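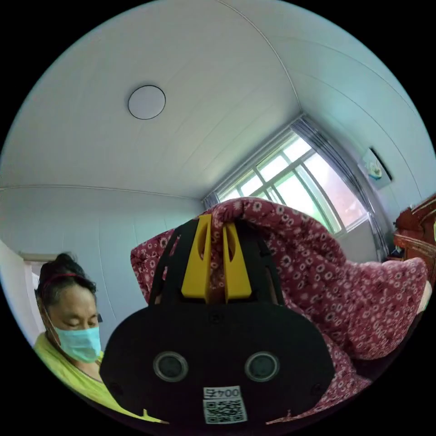 Thursday

Did the bedroom before anything else. The flowered quilt had ended up in a heap again, so I shook it out, folded it in half and then in thirds, and put it across the foot of the bed. The small white flowers don't show up much from the doorway but I still like it better than the plain one.

Curtain open all morning. Plenty of light through the panes and the trees are still green, even in November. Left the air conditioner off. The electric bill came to 206 last month and I would like it lower.

Iman Abou Zeid called at lunch to ask if I had a spare pillowcase for her guest. I have two and set one on the chair for her. Howard Inskip still has my stepladder, and I need it back to dust the ceiling light.

Walked to Jitpraphai for laundry soap and thread, 13 in all. There is a seam on the quilt that wants a few stitches near one corner. Started on it after supper, ran out of daylight, and put it away. Will finish tomorrow, then wash the sheets.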